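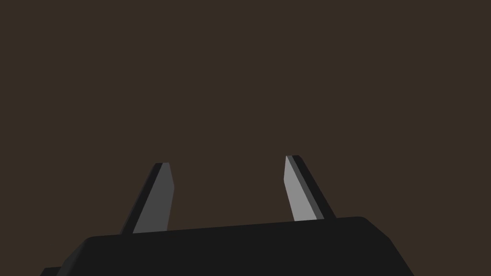 Marisa Lombardi
Moderator, Women and Housing board

15/09/2023
So the Tirkance co-op finally put wives' names on the leases. My aunt's been after that for 6 years! I'm thrilled, but who here has seen it work when a couple splits?

vikas_uniyal
Mixed. In Medoso both names went on and the men still got all the meeting notices. A name on paper doesn't do much if you never hear about the vote.

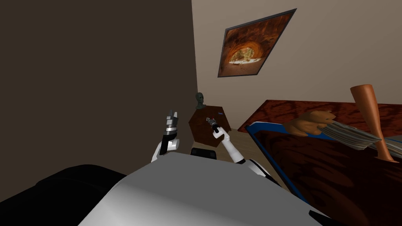
We raised it in July and were told to wait — still waiting.

edileuza_d
Disagree, Vikas. My name on the lease is why I kept my place. Start there and fight over the notices later.

vikas_uniyal
Fair, but almost 2,265 households signed up and I'd bet plenty of the women have never seen their copy.

Marisa Lombardi
OK, I'll ask the office about sending two copies.

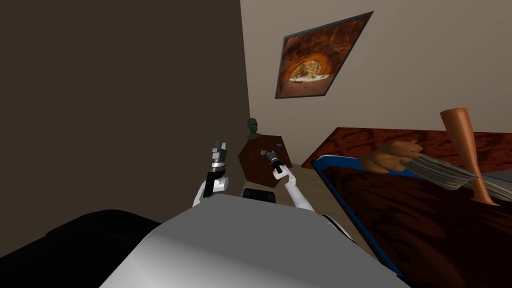 Bedside cabinet and framed picture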